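Workbench

A workbench is a sturdy table at which manual work is done. Benches range from simple flat surfaces to complex designs that may be considered tools in themselves. Most are rectangular, and many have drawers, shelves or vises fitted below or along the top.

Height

The height of a bench depends on the work. Planing and sawing are usually done at a low bench, where the worker can lean over the piece and use body weight. Fine work such as carving, engraving or watch repair is done at a higher one, which brings the piece closer to the eyes. A common height for a general bench is about 86 centimeters. Some benches have adjustable legs or are raised on blocks.

Woodworking benches

A woodworking bench has to resist being pushed sideways. Older benches were made heavy for this reason, with thick tops of beech, maple or oak and legs joined by wide stretchers. The top often has a row of holes for bench dogs, which are short pegs that hold a board in place against the vise. A shallow tray along the back keeps tools from rolling off.

The Hondar bench, named after the river valley where it was first made, has a top of 2 planks with a gap between them. Clamps can be passed through the gap. It is sold in lengths of 3 and 5 feet, and the shorter one folds.

Metalworking benches

Benches for metalwork are commonly made of steel or have a steel sheet over a wooden top. They are often bolted to the floor or to a wall. The vise is mounted at a front corner so that long stock can hang down past the edge. Oil and filings collect on the surface, and for this reason wood is less often left bare.

Laboratory and assembly benches

Benches used in laboratories and light assembly are usually lighter in build. The top is chosen for how easily it can be cleaned and how well it stands up to chemicals or heat. Pale surfaces are common because small parts show up well against them.

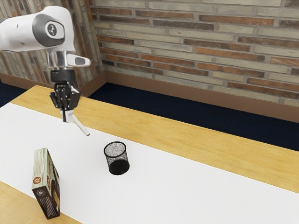

A long table with a white surface, computer rendering.

Electronics benches may have a mat that drains static charge to ground. Power outlets and lamps are mounted on a rail at the back.

Portable benches

Folding benches are used on building sites and in homes without a workshop. Many have a top in two halves that close together as a vise. They are less stable than fixed benches, and some have a step near the floor so that the user can stand on it while sawing.

See also

Bench dog
Sawhorse
Vise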